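Grirndale Australian Football Club
Get Involved > Open Roles

Goal Umpires, Boundary Umpires and One Umpire Coordinator

Grirndale is looking for people to umpire Australian rules football for the coming season. The roles are part time and paid per match. You do not need to have played the game. Several of our current umpires came from soccer, track and basketball officiating, and two had never seen a match before they signed up.

The club runs a men's side, a women's side and a nine-a-side social competition. Home matches are played at Karunaratne Park, on the two lower fields. Away matches are umpired by the host club, so you will only travel if you ask to be put on the exchange list with Drandberg.

What we need

Goal umpires (4 places). You stand at one end, judge whether a score is a goal or a behind, signal it with the flags and keep the score card. At each break you check your card against the one from the other end. Goal umpires need good eyesight, with or without glasses, and need to be able to stand for a full match in the sun.

Boundary umpires. You follow the ball along the line, signal when it is out and throw it back in over your head. This is the most running of any role other than field umpire. If you can run for 80 minutes with short breaks, you are fit enough. We teach the throw. There is no fixed number of places and we will take everyone who passes the training.

Umpire coordinator (1 place). You build the match roster, send it out by Wednesday night, find a replacement when someone drops out and pass the match sheets to the league. The work takes a few hours a week and most of it can be done from home. The coordinator is paid $2,000 for the season, in two parts. The second part is paid after the last match sheet is in.

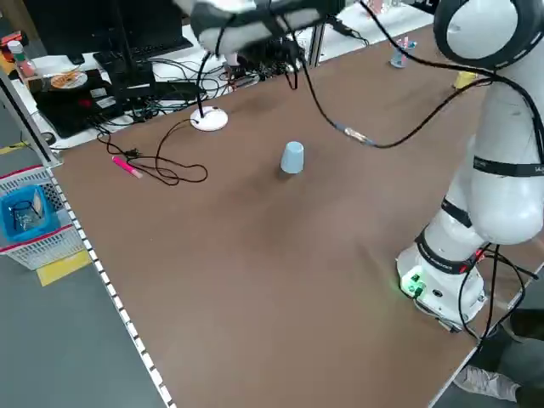

We are not recruiting field umpires from outside this year. Boundary umpires who have worked a full season may apply to Teodoro Ambrosio to move up.

Training

Everyone does the same course first, including people who have umpired elsewhere. It is four evening sessions, two in the classroom and two on the field, followed by a short written test. The pass mark is 86 percent. You may take the test twice. Classroom sessions are held in the upstairs room at the Prarnodik Building, and field sessions are at Karunaratne Park on the lower field nearest the parking lot.

Hideaki Kuroda runs the field sessions. Bring running shoes or cleats, water and a whistle if you own one. Flags, white coats and score cards are supplied. Shirts are supplied once you pass, and you return them at the end of the season.
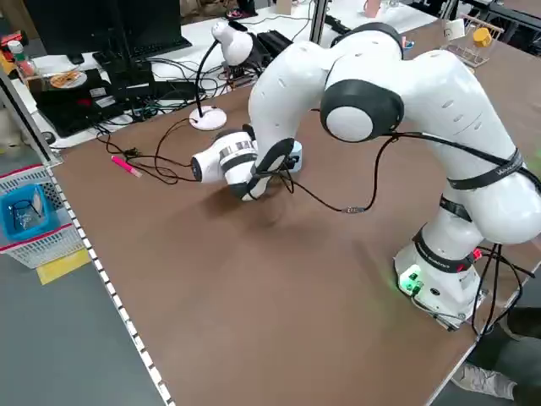
Umpire recruitment, Grirndale AFC

Match fees

Goal umpires: $27 per match
Boundary umpires: $40 per match
Nine-a-side matches, any role: $20 per match

Fees are paid monthly by direct deposit. If a match is called off for weather after you have arrived and signed in, you are paid half. Training sessions are unpaid, but there is no charge for the course.

Who can apply

Goal umpires must be 14 or older. Boundary umpires must be 16 or older. Applicants under 18 need a form signed by a parent or guardian. The coordinator must be 18 or older and will need to pass a background check, which the club pays for.

Current players may apply, but may not umpire a match in their own division. If you play for the men's or women's side, please say so on the form so we can see which dates you are free.

We ask for a minimum of six matches over the season. They do not have to be in a row. If you can only do one or two, please apply for the nine-a-side list instead, where rosters are made up week by week.

How to apply

Pick up a form from the clubhouse window on any training night, or write to the club and ask for one. On the form, list the role you want, any officiating you have done in any sport, and the weekends you already know you will miss. Coordinator applicants should add one page on their experience with scheduling or something similar. A spreadsheet job at work or a carpool list for a school team both count.

Forms must be in by 22 August 2021. Late forms will be held over to the February intake.

Coordinator interviews will be held by Shahnaz Bepari and Libor Tichý and take half an hour. There is no interview for the umpiring roles. You will get a message with your training dates.

Questions about match fees or rosters go to Rosimeire Lins. Questions about the course go to Hideaki Kuroda. Both are at the clubhouse on training nights until the lights go off at nine.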